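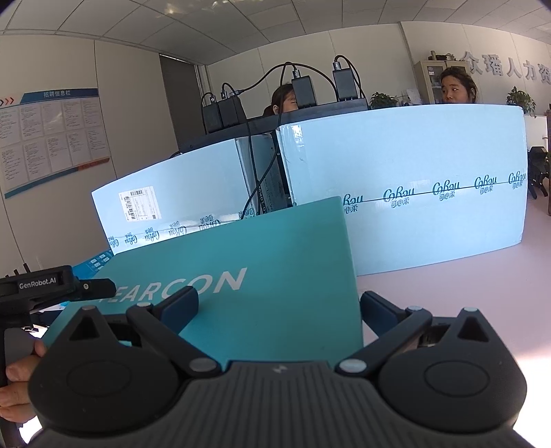
OK, thread time. I have spent the whole fall reading up on the old streetcar line in Prustusgate and I need to tell somebody before I burst. 1/19

The line ran from the river docks up to the Magsi hill and closed in 1951. Most people in town know that much because of the plaque by the library. The plaque has the route wrong! It shows the cars going up Mill Street. They never went up Mill Street, it was way too steep. 2/

What they did was swing out behind the cannery, cut through what's now the bowling alley parking lot, and come up the back side of the hill in a long loop. If you've ever wondered why Alder Lane curves like that for no good reason, there's your reason. It's following the track. 3/

I walked the whole thing in July with a photocopied map folded up in my back pocket (it is now mostly lint). Took me all afternoon, with a stop for lemonade. I'd driven those streets my entire life and had never once noticed any of this. 4/

Best find of the day: there's still rail in the ground. Go to the alley behind the old Vorkent furniture store and look down by the loading door. The asphalt has worn away and you can see a piece as long as my arm, plus the groove where the wheels ran. I may have yelped. 5/

The Vorkent building itself was the car barn!! I had no idea. Look at the brickwork on the alley side and you can pick out the big arches where the doors used to be. They got bricked up when the furniture people moved in and the newer brick is a pinker color. 6/

It had room for 4 cars overnight. The line owned five. So one of them always slept outside, and the crews called that one "the dog." I found this in a letter to the editor and I have thought about it every day since. 7/

Fares! A nickel for most of the line's life, and you paid again if you rode past the Magsi stop, which people hated. The paper is full of complaints about it. There was a whole craze for hopping off one stop early and walking the last bit uphill with your groceries. 8/

The conductors got so used to it that some of them would slow way down on the bend so folks could step off closer to home. Totally against the rules. The company put up a notice about it, and then put it up again the next year, so you can guess how well that went. 9/

Somebody asked where I'm getting all this. Mostly the microfilm at the county library, second floor, past the tax forms. The reader squeaks when you turn the knob and the lamp takes forever to warm up. Bring a sweater. 10/

Also the Alura Street church has a box of snapshots from its picnics, and the picnic crowd always rode out on the streetcar, so it's in the background of a ton of them. They scanned the lot in 2014 and you can look through them in the church office if you call ahead. 11/

My favorite one is a row of kids hanging out of the windows with their hats on. Car number on the front, route sign in the window, clear as anything. That sign says DOCKS VIA CANNERY, so take that, plaque. 12/

Things I still can't figure out: where the turnaround was at the docks end. The map shows a loop. The newspaper talks about the motorman walking to the other end of the car to drive it back, and you don't need a loop for that. Did they have both? Did one replace the other? I'm dying to know. 13/

Also what happened to the cars. One was supposedly sold off to be a lunch counter out on the county road. I've found an ad for the lunch counter (pie, 15 cents a slice) but no picture of it. If your family has old photos from out that way, PLEASE go look. I will bring pie. 14/

Last run was in the rain and it was packed anyway. People brought pennies to put on the track and kept the flattened ones. A woman at the library desk has her grandfather's in a frame and let me hold it. Thin as paper, and you can just make out a bit of the wheat. 15/

If you want to walk it, start at the docks and go up. I know that sounds backwards but the curve on Alder makes way more sense when you come at it from below. Wear real shoes, the bit behind the cannery is all gravel. 16/

I've written to the town about the plaque. They were very nice and said to send copies of everything, so I'm making copies of everything. 17/

Replies are open and I want your streetcar stories, secondhand ones too. Great-aunts especially. Great-aunts remember fares. 18/

Oh, and one correction before anyone catches it: in an older post I said the wires came down the same year the line closed. They stayed up a good while longer over the hill part. OK, that's it, back to the microfilm! 19/19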